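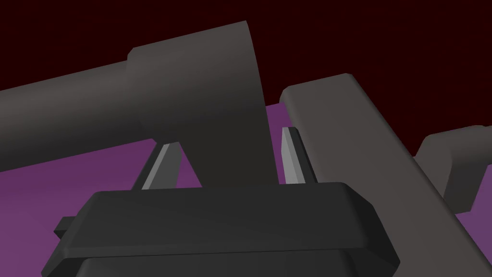
# Soylu Weser wired controller

The Weser is a full-size wired controller for PC. It has two offset sticks, a standard four-button face layout, two triggers, two bumpers and a pair of extra buttons on the back. It is the second controller in the Soylu range and replaces the older model, which is no longer made. Spare parts for the older model are still in the shop.

Price: £49, including the cable and one set of spare stick caps.

## Sticks and triggers

Both sticks use magnetic sensors. You can set the dead zone for each stick separately, down to zero, although most people will want to leave a little in place. The caps pull straight off. The tall cap is fitted to the right stick at the factory and the short one to the left, and they can be swapped over or replaced with the spare pair in the box.

The triggers have two positions, set with a slider on the back of the case. Long travel is the full range and suits driving games. Short travel stops the trigger early and makes it act like an ordinary button, which most players prefer for shooters. Change the slider with the trigger released. If you move it while the trigger is held down, the controller will ignore the change until you let go.

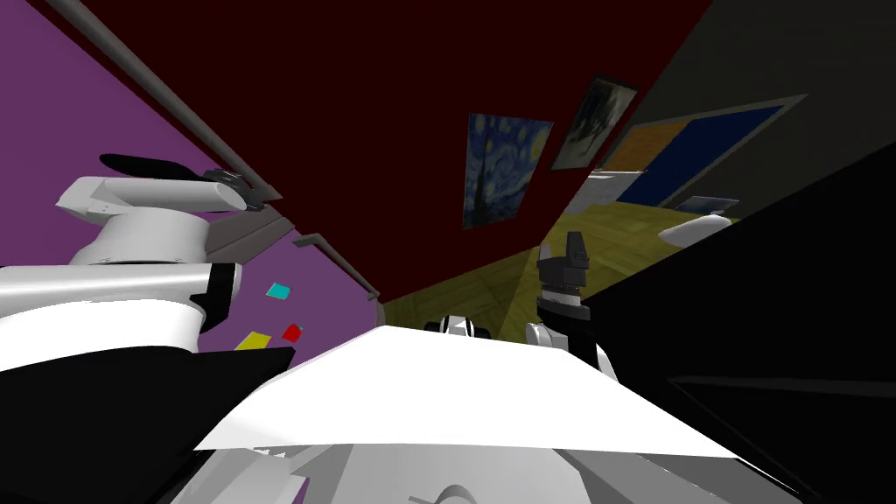
*White robot arm with a grey and black gripper.*

## Back buttons

The two back buttons can copy any other button on the controller. To set one:

1. Hold the small button marked SET until the light blinks.
2. Press the back button you want to change.
3. Press the button it should copy.

The light goes steady when the setting is saved. Settings are kept in the controller itself, so they move with it from one computer to another. The back buttons can't hold macros or rapid fire, and we have no plans to add them. Several leagues don't allow either.

## Using it with Tindura

Tindura reads the Weser directly from the April update onwards and shows the right button names on screen. In older versions you'll see it listed as a generic pad - it works, but the back buttons can only copy other buttons and can't be given their own jobs in the game.

For squad play we suggest putting ping on the left back button and revive on the right. That leaves your thumb on the stick while you call out a target. Split-screen works with up to two Wesers on one computer, each plugged into its own port.

If the game doesn't pick up the second controller, close the game, unplug both, plug in the one for player one, start the game and then add the other from the squad menu.

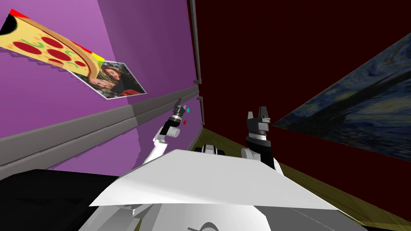
Some cheaper hubs don't pass enough power for two controllers with rumble switched on. Turn the rumble down to half in the settings, or use the ports on the computer.

## Droltiveck settings tool

The settings tool is made by Droltiveck and is a free download. You need it for dead zones, rumble strength and firmware updates. Everything else can be done on the controller. It holds up to 10 profiles, and you can name them after games or players.

Close any running game before a firmware update, and don't unplug the cable until the tool says it has finished.

## Specification

| Item | Detail |
|---|---|
| Connection | Wired, USB-C at the controller |
| Cable | 3 m, detachable |
| Sticks | Two, magnetic sensors |
| Extra buttons | Two, on the back |
| Saved profiles | 10, through the settings tool |
| Headset socket | 3.5 mm |
| Rumble | Two motors, can be switched off |
| Stock code | 860 |

## Delivery and returns

Orders usually leave us the next working day. You have 21 days to send the controller back if you don't get on with it, and it's fine if you've opened the box and played with it. Please include the cable and all four stick caps.

Spare caps, cables and trigger springs are sold separately on the parts page.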